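Mahuika Museum for Young Learners
Learning Sheets: Forests and Timber

What Can Wood Tell Us?

A tree grows in two directions. It grows taller at the tips of its branches, and it grows wider just under its bark. Each year most trees in cool places add a new layer of wood around the trunk. When a trunk is cut across, these layers appear as rings.

A ring has two parts. The pale part grows in spring, when there is plenty of water. The darker part grows later in the summer, when growth slows down. One pale band and one dark band together make one year.

Visitors to the museum may see a slice of an oak from the Trodness forest. It has more than 800 rings. A wide ring usually marks a year with good rain. A narrow ring may mark a dry year, or a year when insects ate the leaves.

Why does wood have lines and spots?

When a trunk is sawn lengthwise into boards, the rings are seen from the side. They become the streaks and curves we call grain. A knot is the place where a branch once joined the trunk. The trunk kept growing wider and slowly closed around the base of the branch.
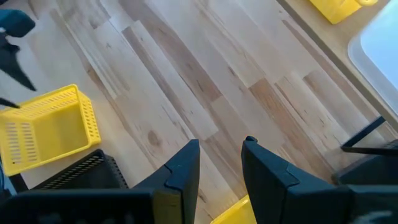 Color can also change within one tree. The outer wood, called sapwood, carries water up to the leaves and is often light. The inner wood, called heartwood, no longer carries water. In many trees it is darker.

Words to know

Bark: the outer covering of a tree.
Grain: the pattern of lines in a piece of wood.
Heartwood: the older wood at the center of a trunk.

Sheet 2 in this series, "Seeds on the Move," is available at the Ditar Street entrance.

Page last reviewed: 28/02/2023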